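Tray and Table Setting Work at Derthorpe – Progress Report
23 September 2018

The Huscombe kitchen has now had the Virnex tray line for a full quarter. It sets 200 trays per shift, and the nine staff who used to set them by hand have kept their hours. Most have moved to plating and ward delivery. Two asked to go back to the sinks, and we agreed.

Work on the second task, clearing and laying a single place, started in May at Derthorpe. Kitchen staff do the handling themselves with hand-held grippers, and they are paid their normal rate for it. We have 1,171 usable runs out of a target of 2,922.
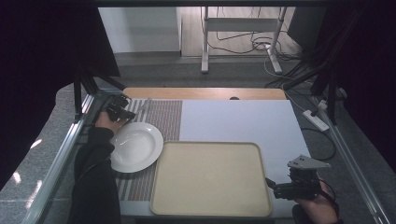
Cutlery is still the slow part. Staff say thin handles are hard to pick up cleanly, and sessions have been shortened after complaints of sore wrists. We expect to miss the original target date – a revised schedule will follow with the next claim. The training budget for delivery staff is unspent and we ask to carry it over.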